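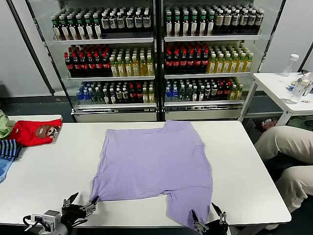 Folding and storing knit shirts: procedure

Scope

This page covers short-sleeved knit garments (T-shirts and polos) made of cotton or cotton blend. Woven dress shirts are covered separately. The method produces a rectangular packet that will sit flat in a drawer or on an open shelf.

Before folding

Confirm the shirt is completely dry. Check the side seams, the collar and the underarm area, which hold moisture longest. A shirt folded damp will develop odour and may transfer colour to its neighbours. Dark and light garments should be kept in separate piles until both have been through 2 washes.

Shirts of 100 per cent cotton relax if laid flat straight from the line. Blends hold whatever crease they dried with and may need a cool iron.

Folding

1. Lay the shirt face down and smooth from the centre outward. Pull the hem square to the side seams.

2. Fold one side in to a line running from mid-shoulder to hem. Turn the sleeve back on itself so that it stays inside the fold.

3. Repeat on the other side. The two edges should be parallel.

4. Bring the hem up to just below the collar, then fold in half again if the drawer is shallow.
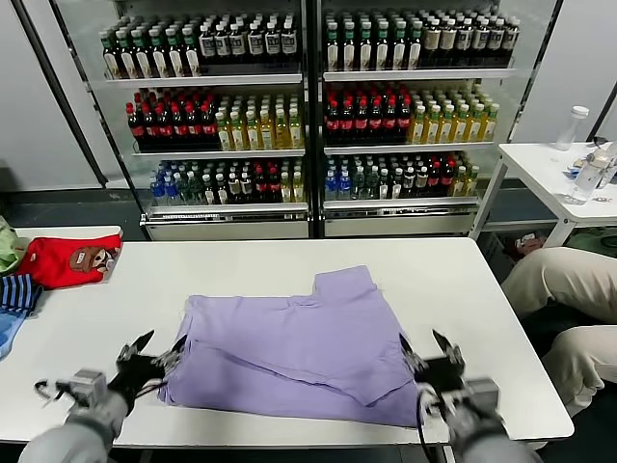 Collar height governs how evenly a pile stacks. A ribbed crew neck adds very little, while a polo collar adds enough to tip a pile after four or five garments. Alternate the collar ends to compensate. On the lavender-purple garment the collar section stands up at one corner and the fold crease runs diagonally across the lower part; a packet in that state should be opened back to step 2 and squared before it goes on the pile. Pressing down on a raised collar only moves the bulk into the next layer.

Sizing the packet

Measure the inside width of the drawer and divide by the number of piles wanted. The Trosora three-drawer chest is 71 cm wide inside and takes three piles with clearance at each side. The Nultden insert is narrower and suits 2 piles. For fixed widths, cut a folding board from stiff cardboard and use it as the guide in steps 2 and 3. The Bakhtiari pattern sheet has outlines for child and adult sizes and can be traced directly.

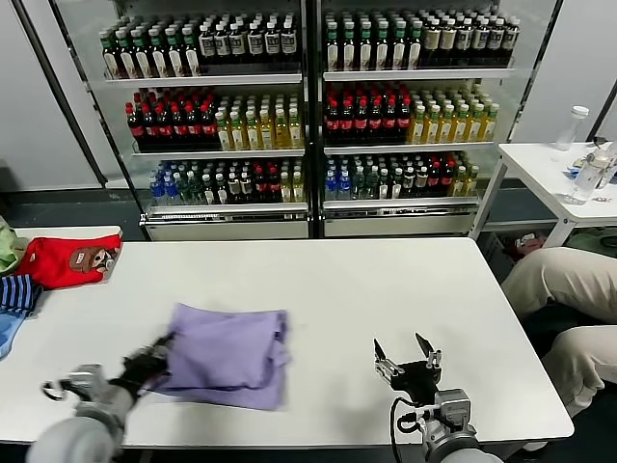

Storage

Place heavier knits at the bottom. Limit open-shelf piles to eight garments. In humid areas, including most of the Girkdale coast in February, leave a gap behind each pile for air movement and refold anything that has been sitting for a full season. Cedar blocks should not touch light-coloured fabric.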